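Fuel additives: do you need the bottle?

Every spring the same question comes round, and this year it was Stelios Konstantinidis who asked it first. He had been offered a bottle of Clorard at the till when he went in for brake pads, and wanted to know whether it would do his old twin any good. The label says it cleans the carburettors, guards the tank against rust, gives "smoother power" and stretches a tankful further. I have my doubts when one bottle claims to do four jobs.

Let's start with the part I'll accept. Petrol goes stale. If you park the bike in October with a half-full tank and don't touch it until the clocks have changed, a stabiliser put in beforehand can help, provided you run the engine long enough for the treated fuel to reach the carbs. Plenty of people skip that bit and then blame the bottle. Draining the float bowls costs nothing and I would sooner do that.

The mileage claim is another matter. Julián Miranda kept a notebook for two seasons on his commuter, with every fill-up written down, and he very kindly let me go through it. He used an additive for 19 tankfuls and plain pump petrol for the rest. His best tank of all, 332 kilometres before reserve, was on plain petrol, on a still day with no luggage. His worst was also on plain petrol, into a headwind on the Besdale road. You could draw any conclusion you liked from that, and I suspect people do.

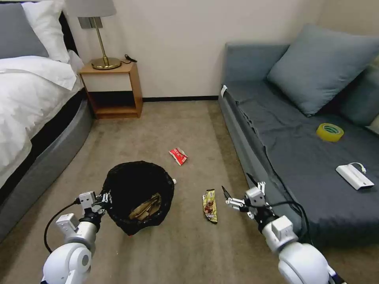
Then there is the matter of blocked jets. Sigrun Amundsen's bike would not idle after its winter lay-up and she had put two bottles through it before she took the carbs off. The pilot jets were shut solid. She cleaned them by hand in an evening and it has ticked over ever since. A cleaner in the tank can only work where fuel is flowing, and none was getting through there.

I asked at the Solheim counter what tests the makers had done. I was given a leaflet with a graph on it. The graph had no numbers up the side. Åsmund Eide, who is far more patient than I am, wrote to the importer for the figures and has so far had a sticker.

If you still want to try it, read the handbook first, check the dose against the size of your tank, and don't double it in the hope of doubling the effect. Keep it off the paint. And write down your mileage before you start as well as after.

Anyone with a proper before-and-after record, good or bad, is welcome to send it in. Linnea Björklund is collecting them for the next issue and would prefer figures to opinions.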